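# La manta de cama

Llevo años escribiendo entradas para esta pequeña enciclopedia doméstica y la de la manta la he ido dejando para el final, quizá porque me parecía demasiado fácil. ¡Menudo error! Pocas cosas de la casa tienen tanta miga (y tantas opiniones encontradas entre la gente que me escribe).

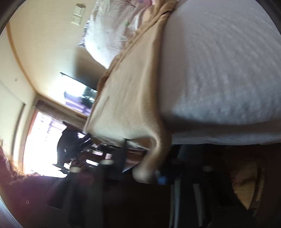

## Qué entiendo por manta

Una manta es una pieza de tejido grueso, casi siempre rectangular, que se pone encima de las sábanas para dar calor. Hasta ahí todos de acuerdo. El lío empieza con los parientes: la colcha, que cubre y adorna; el edredón, que lleva relleno; el cobertor, que en unas casas es sinónimo de manta gorda y en otras de colcha fina; y la frazada, que es como la llaman en buena parte de América (en México dicen mucho cobija, palabra que me encanta). Yo aquí hablo de la manta de toda la vida, la que se dobla a los pies de la cama, se arrastra al sofá un domingo y acaba colgando por un lado del colchón hecha un churro, como la beige de la foto.

Tampoco meto en esta entrada las mantas de viaje ni las eléctricas. De las eléctricas tengo un borrador a medias desde hace tiempo y a ver si un día lo acabo.

## De qué están hechas

La **lana** es la clásica. Abriga muchísimo, aguanta décadas si la polilla la respeta y pesa, que para mí es una virtud: me gusta notar la manta encima. Hay quien no soporta que pique, y lo entiendo, aunque con el embozo de la sábana bien vuelto no tendría por qué rozar la cara.

El **algodón** va de maravilla para entretiempo. Las mantas de algodón con tejido de panal o de gofre dejan pasar el aire, se lavan sin miedo y se arrugan una barbaridad.

El **poliéster**, en forma de forro polar o de pelito suave, es lo que más se vende ahora. Ligero, barato, se seca en un rato... y suelta chispas en invierno cuando lo sacudes a oscuras. Además se escurre: en mi cama, una manta polar puesta encima de una funda lisa amanece en el suelo tres noches de cada cuatro.

Luego está el **acrílico**, que imita a la lana con bastante gracia y hace bolitas con bastante rapidez. Y las mezclas, claro. Mi favorita del armario es una Tikkanen de lana y algodón color tostado que compré de segunda mano y que ya estaba blandita cuando llegó a casa.

## Medidas y caída

Para que una manta quede bien tiene que sobrar por los lados. Mi regla casera es sumar al ancho del colchón el doble de su altura y añadir un poco más para remeter. Si la vas a dejar suelta, puedes ahorrarte lo de remeter. Con los colchones modernos, que son altísimos, muchas mantas heredadas se quedan cortas y enseñan toda la banda lateral; la solución en mi casa ha sido ponerlas giradas, con el lado largo a lo ancho de la cama, y taparse los pies con otra cosa.

El gramaje (lo que pesa cada metro cuadrado de tejido) orienta sobre el abrigo, pero solo entre mantas del mismo material. Una polar y una de lana con la misma cifra en la etiqueta no tienen nada que ver.

## Los colores

Aquí me pongo un poco pesada, lo sé. El beige, el camel y el tostado llevan generaciones mandando porque disimulan, combinan con sábanas blancas o grises y no cansan. Una manta marrón clarito sobre una cama gris pálido cambia muchísimo según la luz: la cara que mira a la ventana se ve casi arena y los pliegues se van al marrón oscuro. Por eso yo nunca elijo manta con la luz de la tienda. La saco a la puerta si me dejan, ¡y casi siempre me dejan!

Los estampados los reservo para las fundas de almohada. Es más fácil cansarse de una flor enorme de dos metros que de una chiquitita.

## Cómo se dobla (y cómo se deja)

Hay tres maneras que veo constantemente:

- **A los pies**, doblada en tercios a lo largo y tendida de lado a lado. La de las revistas.
- **Extendida** entre la sábana y la colcha, remetida por abajo. La de mi abuela, con las esquinas tan tirantes que costaba meter las piernas.
- **Tal como cae** al levantarse, enroscada por arriba y con una punta buscando el suelo.

Defiendo la tercera con toda mi alma, al menos durante la primera hora de la mañana. La ropa de cama agradece airearse antes de que la estires, así que abre la ventana, desayuna tranquila y luego ya harás la cama. Solo vigilo que la punta no toque el suelo, que las pelusas se agarran a la lana como si las hubieran invitado.

## Lavado y guardado

Las de algodón y las de poliéster, a la lavadora con agua templada y sin suavizante. Las de lana, lo menos posible: yo las aireo al fresco, a la sombra, las cepillo y las lavo una vez al año, con jabón para prendas delicadas y un centrifugado corto. Se secan en horizontal, repartidas entre dos o tres cuerdas. Colgadas de un extremo se deforman y no hay quien las vuelva a cuadrar.

En abril empiezo a guardar las gordas. Siempre limpias, porque las manchas viejas atraen a la polilla, y en fundas de tela; las bolsas de plástico al vacío van bien para el poliéster, pero a la lana la dejan apelmazada. Uso unas fundas Nalter con cremallera y les meto una bolsita de lavanda. ¿Funciona la lavanda? Un poco. Funciona más sacar las mantas a mitad del verano y sacudirlas.

## Vocabulario suelto

**Embozo**: la vuelta de la sábana que cubre el borde superior de la manta.

**Orillo**: el canto del tejido, a veces rematado con festón o con una cinta de raso (que es lo primero que se rompe).

**Perchado**: el cepillado que levanta el pelo de la tela y le da ese tacto esponjoso.

**Remeter**: meter el sobrante bajo el colchón. Hay parejas que se han enfadado por esto.

*Entrada revisada el 15 de marzo de 2023. Queda pendiente ampliar la parte del acrílico.*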